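Suture practice evenings continue through June

The practice evenings in the Tveit room are carrying on through the end of June. Elsa Forsberg is running them again and has asked us to pass on a few things before the next one, on Thu 20 June.

Places are by sign-up sheet only. The sheet is on the board outside the Pratach office, and if your name is not on it by noon you will need to wait for the following session. Second-year trainees go first – everyone else fills in after that.

The supply order from Starkarley has come in. There are 518 packs of black suture on the shelf, and the pads are in the gray cabinet next to the sink. Please finish the opened packs before starting new ones. The last order cost 841 dollars and we would like this one to reach the fall.

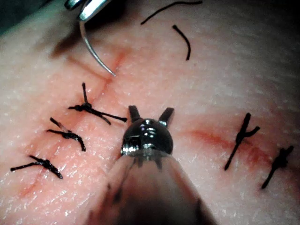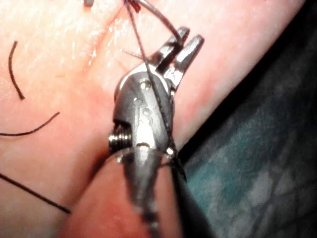

Knots are the subject for the next two evenings. Vidar Sjöberg will go over spacing first, then tension, then what to do with the ends. The last point gets skipped most often. On the long straight cut with three black sutures along it, the middle one has a compact knot and two short tails, and the one at the top has loose ends going in several directions, one of them long. Vidar would like to see every knot on the line look like the middle one. Trim as you go, and keep the thread clear of the jaws when you pick up the needle for the next stitch.

A pad can be used more than once. Start a new cut well away from the old one and write your initials on the back. When there is no clean area left, it goes in the bin marked Sakik, which is emptied on Fridays.

Needles go in the sharps box and nowhere else. Two were found on the floor in the spring.

Room 57 is the overflow room if Tveit is full. The key is at the front desk and has to be signed for. Questions about the schedule go to Elsa, and questions about technique to Vidar.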